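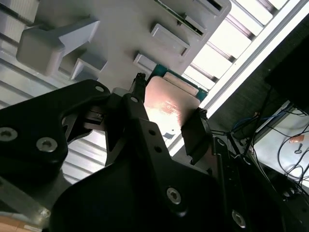 Mireille Zoubi would not have one in her house. She told me so before I had sat down, and added that she would not have one on her line either if the line were making anything she had to sell before the summer. A machine that can place a processor in a tray, she said, has been shown to place a processor in a tray. Whether it can put away a drawer of cutlery is a separate matter, and she was tired of being asked as though the first settled the second.

2020-01-15
By Ruba Azar

Search articles Go

The chore in question is tray loading. A processor is a square chip under a copper-coloured metal heat spreader, with a green substrate showing at its edges and small gold contacts that do not like being touched. The tray is grey moulded plastic with slots between raised ribs and tabs. At Koubek, which refurbishes office computers on an industrial estate outside Rallville, people have done this by hand for as long as the firm has existed. They pick up the part by its edges, tilt it, find the slot by feel and push. A new starter is competent by the end of the first morning.

Koubek has been trying since December to have an arm do the same thing. The gripper is a plain mechanical one, black plates held together with hex-socket screws, closing on the chip at its edges. There is no suction cup, as the firm wanted a hand that could also be tried on other jobs. The control software comes from Midow, a small company that began with a machine for folding towels and still has hopes of selling one.

The difficulty lies almost wholly in the last few millimetres. Moving a part through open air to a known point is an old problem with good answers, and industrial arms have been doing it for decades. Contact is harder. Once the edge of the chip meets the plastic, the position of the arm is no longer a reliable guide to the position of the part. The chip may have turned slightly between the fingers. The tray may have shifted. If the controller goes on driving towards its target it will either bend something or lose its grip.

A person deals with this without attending to it. The fingertips report a small sideways force, the wrist gives, the part slides along the rib until it drops. To copy that, a machine needs some way of measuring the force, some compliance in the arm or its control, and a rule for what to do next. Midow's approach is a short search: light pressure, a small rocking motion, and a fresh attempt from above if nothing has happened within 12 seconds. A wrist camera supplies the starting estimate. It is of less use at the moment of insertion, when the gripper's own fingers take up much of its view and the metal face of the chip throws back the glare of the lights.

Koubek's test is simple to describe. A batch is 100 parts. The firm will consider the job automated when it can run 2 batches in succession with no person touching the tray, at any speed. It has not yet done so. Zoubi, whose objections are mostly to the way such results get reported, thinks this the right test and wishes more people would publish theirs. She dislikes success rates given without saying who reset the machine after each failure.

"If somebody stands next to it all day, you have moved the labour," she said. "You may have made it duller as well."

The household is a worse place to try this in almost every respect. On a bench the tray can be fixed to a frame, the lights left on and the parts kept to a short list of shapes. A kitchen drawer offers none of that. Forks lie across each other, the divider slides about, and the owner buys a different set. The forces involved are gentler than those of a press fit and the tolerances far wider, which ought to help, but the variety of objects more than cancels the gain. Loading a dishwasher calls for some hundreds of small decisions about where a bowl will go, most of which depend on the bowls already there.

Price makes the comparison harsher still. A workshop can set the cost of an arm against wages over several years and several shifts. A household would use the same arm for perhaps an hour a day, and would expect it to be safe near a toddler. The towel folder at Midow handles towels of two sizes, laid flat by a person beforehand. Laying them flat is a good part of the work.

There are chores that machines do well at home, and they have been sold for so long that we have stopped calling them robots. A washing machine succeeds by enclosing the task in a drum and leaving the sorting, loading and hanging out to us. The robot vacuum cleaner works because floors are flat and a missed patch does no harm. Both designs avoid picking anything up.

Drandis, a rival to Midow, has taken that lesson to the shop floor. Its engineers redesign the tray before they touch the robot, adding a wider lead-in to each slot so that a part arriving slightly askew is guided home. The results are good and the method is cheap. It does require the customer to own the tray design, and a refurbisher like Koubek takes whatever arrives on the lorry.

Zoubi expects the tray job to be solved, in the narrow sense, within the year. Her doubts are about the changeover. A different tray, with its slots turned or its ribs a little taller, currently means two days of adjustment by someone from Midow. The person on the next bench needs to be shown it once. Until the changeover falls to an hour or so and can be done by Koubek's own staff, the arm will suit only the longest runs, and the short ones will go on being done by hand.

Koubek is keeping the arm for the present. The next trial uses memory boards, which are longer than processors and flex when gripped at the ends, and Midow has asked for softer finger pads before it starts.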